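The Machine Is the Smallest Part of the Bill

Opinion
By Lourenço Caldeira

Public bodies and charities that run stores, depots and sorting rooms are now being asked, often for the first time, to decide whether to buy a robot. The question reaches them in the form in which such questions usually reach a board: a single sheet, a single figure, and a request for approval before the end of the financial year. I have sat on both sides of that table, first as a supplier's representative and for the past 9 years as an adviser to buyers. My view is that the sheet is nearly always wrong, and that it is wrong in the same place each time.

The error lies in treating the robot as the purchase. A picking arm is quoted, compared with two other picking arms, and chosen. Everything needed to make it useful is then placed under a heading such as "installation and sundries" and given whatever remains. In the plans I have reviewed, that heading has covered bins, stands, fixings, lighting, cabling, floor preparation, staff time, spare gripper parts and the cost of keeping the old method going while the new one is learned. These items decide whether the arm will do a day's work. They deserve a budget of their own, and the board deserves to see it.

The experience of the Drescombe equipment library is instructive, and its management has been kind enough to let me refer to it. The library lends household and care goods from a depot at Pludgate. In January it put forward a plan to automate part of its returns sorting, in which small items come back mixed and must be separated before they are checked and shelved. The proposal set out the price of the arm in detail and ran to several pages on its speed. The containers from which the arm would pick were mentioned once, in a footnote.

Iraklis Mavromatis, who manages operations at Pludgate, declined to sign it. His objection was that the library had priced a machine and had yet to price a job. He asked for a list of everything the arm would touch, everything it would stand on and everything that would have to be held still for it. The revised plan took a further two months. It was longer, less attractive and considerably more accurate, and the board approved it on a Thursday afternoon after a discussion of twenty minutes.

I mention the length of that discussion because it is often claimed that fuller plans slow decisions down. The opposite was true at Drescombe. Members had been uneasy about the first version without being able to say why. Once the supporting costs were set out line by line, they could see what they were agreeing to and what they might be asked for later.

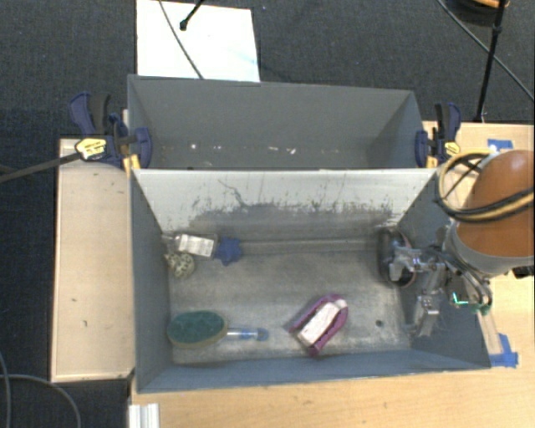

Containers should come first in any such plan, and in most they come last. A buyer will spend weeks on the reach of an arm and an afternoon on the bin beneath it, although the bin is the part of the system that every item must enter and leave. It will be knocked, scraped and pushed, and it must stay where the machine expects it to be. The two grey bins set side by side in a trial layout look like the cheapest things in the room, yet the inner wall of the front one is already scratched, with its coating worn away in a ragged band towards the bottom, and its floor is scuffed. Bar clamps grip the bins at the two ends of the rim they share. A plan that assumes one set of containers for the life of the arm has not allowed for wear of this kind, and a plan that says nothing of clamps has not asked how the bins are to be fixed. I would advise any buyer to enter replacement bins as a yearly cost from the outset, and to treat fixings as equipment with a named owner.

The second matter is the goods themselves. Suppliers like to quote for a typical item. There is seldom any such thing in a returns room. Hard and soft, clear and dark, flat and round will arrive together, and each may call for a different grip. The budget should therefore contain a sum for trials with the buyer's own stock, carried out before the contract is signed and paid for by the buyer if necessary. Drescombe asked for trials on 655 lending items drawn from its own shelves, a request that one bidder considered excessive. It was the most useful money in the project. The results changed the choice of gripper, removed a group of awkward goods from the scope and gave the staff a fair idea of what would still be done by hand.

That last point bears on jobs, and boards should be candid about it. Many proposals justify their cost by a saving in wages that begins on the first day. I have yet to see this happen. In the early months a new arm needs more attention than the bench it replaces: someone must clear it, reset it, note its faults and deal with what it refuses. If those hours are left out of the plan, they are taken from people who already have full days, and the machine gains a bad name it may not deserve. The proper course is to budget for the additional time openly and to state when it is expected to fall.

Third, there is the question of space and cabling. Floor plans attached to proposals tend to show the arm as a neat circle with a clear margin. The real footprint includes leads, hoses, stands, a place to put things down and room for a person to walk round the whole arrangement safely. At Pludgate the margin had to be widened after the first layout was marked out, and a storage rack was moved to another room. The cost was modest, but it had not been foreseen, and it fell in the wrong year.

There are respectable arguments against what I propose. The first is that small organisations lack the staff to prepare plans in such detail. I accept that the burden is real. It can be reduced by sharing: the Kitulell group of lending depots has begun to circulate its cost headings among members, so that each new buyer starts from a list that others have tested. The second argument is that full costing will frighten boards away from useful equipment. It may, in some cases. A board that would refuse a project on its true cost should be given the chance to refuse it before the money is spent.

A third objection, put to me by a bidder for the Machala depot's sorting contract, is that supporting items are too small to matter. He observed that few of them would cost more than 100 pounds. Taken singly, that is correct. Taken over a year, the minor items in that contract came to up to 2000 pounds beyond what had been allowed, and each one required a separate request, a separate signature and a separate delay.

I would ask funders to make three changes to their forms. The cost of containers, fixings and wearing parts should be shown on its own line, with a figure for each year of expected use. The plan should state which of the buyer's own goods have been tried, and with what result. Staff time during the settling-in period should be entered as a cost and excluded from any claimed saving until the period has ended.

None of this requires new law or new skills. Most depots already plan for their vans in this way, with tyres, servicing and drivers' hours set beside the purchase price. Robots have so far been spared the same treatment, perhaps on account of their novelty, and the next round of equipment grants would be a suitable point at which to bring them into line.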